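Speaker notes: Working with your strata insurer after a kitchen or electrical fire
Sostero Owners and Managers Forum, Thu 15 December
Speaker: Halima Ogunleye, Nwachukwu Restoration
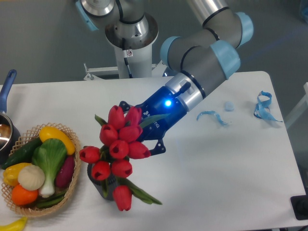 Opening (slide 1)
Good morning, and thank you to the forum for the invitation. My name is Halima Ogunleye and I manage residential claims at Nwachukwu Restoration. Today's session concerns smoke and soot damage in multi-unit buildings, and the first days following a fire. Structural rebuilding is covered after lunch by my colleague Kayode Ogunleye.
Housekeeping: questions at the end, please, except on terminology.

Why smoke is the larger claim (slide 2)
In most apartment fires we attend, the flames are confined to one room. The smoke is not. It travels through ceiling cavities, exhaust ducts and the gaps around pipework, and it settles in units whose owners may have been at work at the time. At the Perix building last June, a fire in one kitchen led to cleaning in 21 lots.
Pause here. Ask how many in the room manage buildings with shared ducting.

Before anyone re-enters (slide 3)
The fire service must release the building. An electrician should then isolate the affected circuits, and a licensed assessor should advise on asbestos if the building's age warrants it. Residents will ask to collect medication and documents. Arrange escorted access and keep a written log of entries.

What residents should leave alone (slide 4)
Please ask residents not to wipe walls or benchtops. Soot is oily, and a damp cloth pushes it into the paint. Air conditioning stays off, including split systems in neighbouring units. Food that was exposed to heat or smoke should be photographed for the contents claim and then discarded.
Carpets: lay clean sheets over the walkways. Household vacuums are unsuitable, as the fine particles pass through the filter.

Documentation (slide 5)
The strata policy and the individual contents policies will usually sit with different insurers. Each will want its own record. We use the Rindus job sheet, which separates common property from lot property line by line. For the Perix claim the completed file held 3431 photographs -- excessive, perhaps, but two disputes were settled from it without a site visit.
Refer to handout, page 2. Do not read the table aloud.

Cleaning and odour (slide 6)
Dry sponging comes first, then detergent washing, then treatment of any remaining odour. Painting over soot without a sealing coat is the most common fault we are called back to correct. Soft furnishings are assessed individually; curtains generally recover well, foam mattresses seldom do.
If time is short, omit the section on ozone treatment and refer people to the handout.

Timeframes (slide 7)
Owners' committees will press for a date. Our advice is to give one only after the scope of works has been signed by the insurer. The longest job in our present records ran to 112 days, largely owing to a delay in duct replacement -- the cleaning itself was finished in the third week.

Questions
Likely topics: temporary accommodation, excess payable where the fire began in a tenanted lot, choice of contractor. On the second, refer to the building's by-laws and do not offer a view on individual cases.
Leave contact cards at the registration desk.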